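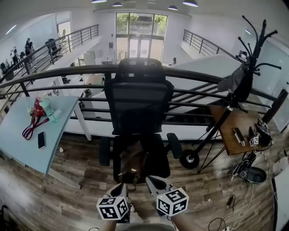 Mesh office chair with headrest - neck still hurts, return it or keep adjusting?

Posted by stasine_loft on October 31, 2024

Hi all, long time reader, first time I've needed to ask something myself. I bought a black mesh chair with a headrest in September, a Favico, the tall one with the fixed arms. It replaced an old dining chair with a cushion on it, so I figured anything would be a step up. My lower back did get better almost right away! But now I get a sore spot at the base of my neck by mid afternoon, and some days it goes up into a headache.

I'm on the short side and I work on a laptop, with a second screen for email. The desk is a regular one, it doesn't go up or down. I've moved the headrest to every position it has. All the way up it pushes the back of my head forward, and all the way down it digs in right between my shoulders. I tried leaning back more but then I can't reach the keyboard without hunching.

The store is Babalola and they gave me a 37 day trial, which I'm nearly at the end of. I paid a little over $200, so it's not the end of the world, but I'd rather not be stuck with it. Return shipping is on me and I already cut up the box (I know, I know).

Is this something you get used to? Or is the headrest just the wrong shape for me? My partner says to take it off altogether but then what did I pay for.

zimari_desk

I went through this exact thing with a different chair, so here's what worked for me, for whatever it's worth.

Forget the headrest for a minute. Lots of people buy a chair for the headrest and then wonder why it bugs them while they type, and the thing is you're mostly not supposed to be touching it when you type. It's for when you lean back on a call or to read something. If it's shoving your head forward while you're sitting up straight, drop it or take it off. On mine it was 2 screws and I had it off before my coffee was ready. Keep the screws in a bag taped under the seat or you will lose them, ask me how I know.

Then look at the laptop. I'd bet money that's your neck right there. If you're looking down at a laptop all day your chin is on your chest no matter what you're sitting on. Put it up on a stand or a stack of books so the top of the screen is close to eye level, and get a cheap separate keyboard and mouse. And if the second screen is off to one side, think about which one you look at most and put that one straight in front of you. I had mine backwards for ages and only ever got sore on the left.

Seat height next. Being short with a desk that doesn't move, you probably need the seat higher than feels right and then something under your feet. I used an old drawer turned upside down for a whole winter and it was fine.
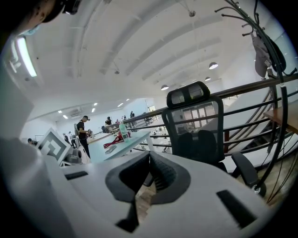 Give each change a few days before you try the next one, otherwise you won't know which one did it. I got impatient and changed everything over one lunch break, felt great, and then when it came back a month later I had no clue what to undo. Also set a timer and get up every 30 minutes. I ignored that advice for years and I was wrong. You don't have to do stretches or anything, just walk to the kitchen and look out the window.

One more thing about the arms. If they're fixed and they sit too high, your shoulders creep up and that ends up in your neck too. Sit with your arms hanging, bend your elbows, and see where the armrests meet you. If they're lifting you, that might be a real reason to send it back, because fixed arms are fixed.

And if the headaches keep coming after all that, please see somebody about it. Could be your eyes! I needed new glasses on top of everything else.

mezzo88

return it. mesh chairs are all the same and the headrest on the cheaper ones is for show. i got a used one with no headrest from an office that was closing and never looked back

stasine_loft

Thank you both!! I put the laptop up on two cookbooks and took the headrest off last night. Way too early to say, but I did notice my shoulders were up around my ears when I used the arms, so I'm going to measure those tonight. I emailed Babalola too, to ask if I can return it without the original box. Will post when they write back.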